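How to run the hand gripper station at an open day

These notes cover the cloth station only. Kendra Friesen wrote the first version in May for the Ballania open day, and I've updated them for Senon staff. We had 187 visitors through and nearly 71 of them had a go with the gripper.

Before the doors open

Put a sheet on the bed and smooth it by hand. A few creases are fine. Set out one piece of cloth and one or two small items, and clear everything else. Keep a walking path on the open side of the bed, and tape down any cables that cross it.

Showing the grip

Stand at the foot of the bed with visitors beside you. Hold the gripper low with the fingers open, so people can look along them to the bed.

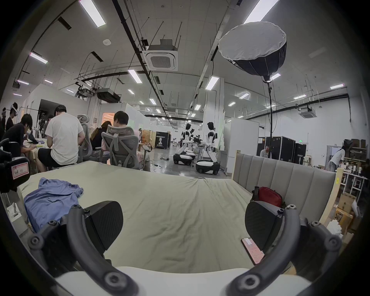
Fingers open over the bed, with the humanoid robots at the back of the room.

Bring the pads down on either side of a fold, close slowly and lift a few centimetres. Then pass the gripper over. Children under 16 need an adult with them.

Moving to the table

Once a visitor is comfortable at the bed, take them to the round table. It's a harder surface and they'll tend to push too much - tell them to ease off as soon as the tips touch the cloth. 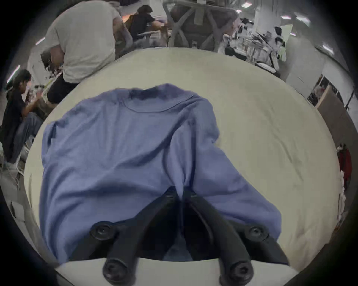 If the cloth slides, start closer to the middle and use a thicker fold. Five minutes each is plenty. Return the gripper to Shobha Mathew at the desk when you change shifts.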